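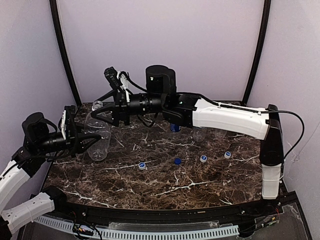

Hohlkörper aus PET werden im Streckblasverfahren aus einem spritzgegossenen Vorformling hergestellt. Die Mündung wird dabei nicht mitverformt, sie behält Gewinde und Kragen aus dem Spritzguss. Bei der großen klaren Flasche ohne Verschluss sind diese Bereiche gut zu unterscheiden: Gewindehals mit kleinem Kragen, darunter die sich weitende Schulter, dann der hohe Körper, der zum gerundeten, ausgeformten Boden hin schmaler wird. Für die Übung gilt die Reihenfolge Mündung – Schulter – Körper – Boden.

Blatt 2: Leergut prüfen und ablegen

Gruppengröße 16, Bearbeitungszeit 30 Minuten. Flaschen und Prüfbögen liegen im Vorraum, Ausgabe am Donnerstag.

Sichtprüfung
Flasche gegen eine dunkle Unterlage halten. Kratzer und Trübungen heben sich so besser ab als vor Weiß. Reflexe am Boden nicht mit Rissen verwechseln – im Zweifel die Flasche drehen. Ein Reflex wandert mit, ein Riss bleibt an seiner Stelle.

Mündung
Gewindegänge mit dem Finger abfahren, Grate notieren. Dichtfläche oben separat bewerten. Der Kragen wird nur auf Ausbrüche geprüft.

Standprobe
Leer aufstellen, 200 ml Wasser einfüllen, erneut aufstellen. Kippneigung in beiden Zuständen eintragen.

Ablage
Geprüfte Stücke ohne Verschluss in die Kiste Cinditz, beanstandete in die Kiste Nirneo. Prüfbogen 2508 beilegen, Feld »Form« nicht leer lassen.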